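**Progress report to the Boutros fund, second period**
April 13, 2022

The short version, for those who read only the first paragraph: the grant promised 1,000 usable episodes of two-arm sorting by the end of the project, and the sorting station at Hetley is now producing them at a pace that no longer embarrasses us. February embarrassed us plenty. We recorded 200 episodes that month and kept 79, a figure one short of the 80 we'd set as our minimum. I'd like to report that we took this philosophically.

Most of the rejected episodes had the same fault. The operator would hesitate over a bin for several seconds, change their mind, and go somewhere else. A person watching can see that someone is thinking. A model trained on the recording learns that hovering is part of the job, and it turns out to be a very diligent student of hovering. We had two of these thoughtful models before we traced the habit back to ourselves.

Changes made this period:

- Operators get the target bin before recording starts, so the dithering happens off the record.
- Each episode is tagged with which arm does the picking and which one waits.
- Failed grasps stay in if the operator recovers. They're cut if the operator gives up and sighs.
- Start positions for both arms are varied from one episode to the next.

The work now covers small hardware, flat plastic parts and thin cable. Cable is the slow one. It tangles, it snags on its neighbors, and two operators given the same tangle will never pull it apart the same way. We asked for extra time on it in the last report and are asking again in this one.

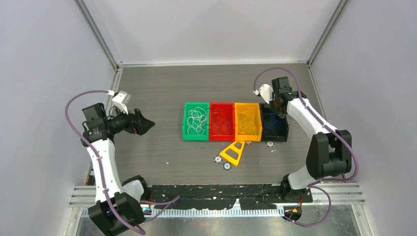 Kaltlow, our partner on the training side, wrote back that they would take fewer cable episodes if the ones they got had cleaner labels, and that "success" was doing far too much work as a category. They wanted to know whether a wire half in a bin counted. Our labelers, when asked, split evenly and with some feeling.

We've since replaced the single success label with three: placed, partly placed, and dropped. Relabeling the older episodes is underway and is as exciting as it sounds. It should be finished before the next delivery to Kaltlow.

**Spending.** On budget, apart from replacement gripper fingers, which we underestimated. The overrun comes out of the travel line, and travel was only ever going to be Triltthorpe anyway.

**Next period.** Finish relabeling, bring the second station at Triltthorpe up to the same recording rules, and run the first comparison between models trained on one site's data and on both. We'd also like a decision on the cable extension before operator schedules are fixed.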